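Home | Guides | Kitchen | Contact
Print | E-mail

Section 3: Filling your Huvidetti seed sprouter 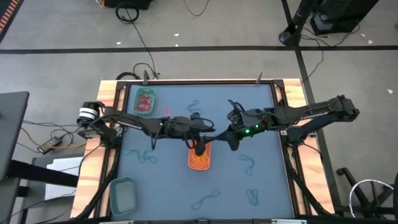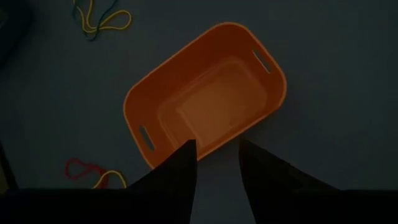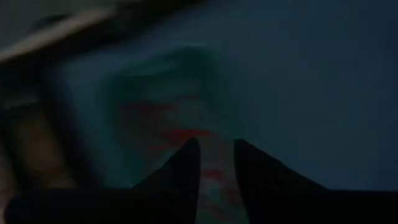 1. Rinse 28 grams of seed and soak it overnight in 300 ml of cool water. I use my big mug for this (sorry, Zulmira!). Drain it well, then tip the seed into something shallow with low sides. An orange plastic basket with slots for handles, like the one in the second picture, is easy to carry to the sink, but line it with a cloth first!

2. Spread the seed thin and put the lid on.

Caution: never fill the tank past the 700 ml line.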